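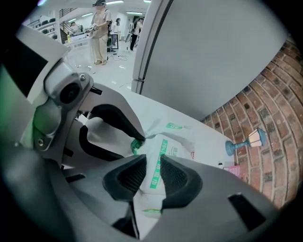 How to cut your kitchen bin down to one bag a week

When I moved to Findlow we had one small wheelie bin for the whole flat and it was full by the second collection. I'm not a zero waste person (I still buy crisps, and plenty of them) but I did get fed up with carrying a bag down four flights every evening. This is what worked for me, in the order I'd do it if I were starting again.

Step 1: Have a proper look at what you throw away

Pick an ordinary week, so not one with a birthday in it. Each time you tie up a bag, write down the main things that went in. Mine was tea bags, salad leaves, bread crusts and an awful lot of film lids. I'd have sworn it was mostly packaging, but more than half was food!

Step 2: Get the food out first

Food is the heavy, smelly bit, and once it's gone the rest can sit for days. If your council collects it, ring up and ask for a caddy. Mine came with 32 liners, and I make them last by lining the caddy with newspaper in between. Keep it by the chopping board, with the lid on in summer. My neighbour Serpil keeps hers in the freezer drawer, which I thought was mad until the fruit flies arrived in my kitchen and not in hers.

Step 3: Sort out the soft plastic

Bread bags, carrier bags, the wrap off the loo roll – all of it squashes down to almost nothing if you bother to squash it. I push the air out, stuff everything into one bigger bag and hang that on the back of the cupboard door. When it's full it goes to the collection point at the big shop. Shake the crumbs out first, and give anything greasy a quick rinse and leave it on the drainer.

Do check what your shop takes. Ours won't have crisp packets, so those still go in the bin with everything else.

Step 4: Make the bin smaller

I swapped our tall one for a little pedal bin from the bathroom. A big bin just gets filled, at least in this house. Put a sheet of newspaper in the bottom before the bag goes in, and fold the top of the bag well over the rim so it doesn't slip down when somebody drops a tin in.

Step 5: Choose a bin day and stick to it

We take ours down the night before collection. Tie the bag when it's three quarters full, even if you think there's room for a bit more. Overfilled bags split on the stairs, and I have scrubbed coffee grounds out of a stair carpet twice now.

A few odds and ends

If the bin still smells, wash it with hot water and a spoonful of bicarb, then let it dry completely before the next bag goes in.

Nappies and cat litter will throw all of this out. Rocío has two cats and is happy with two bags, down from five.

We slipped back a bit in March when we had people staying, then picked it up again the week after they'd gone.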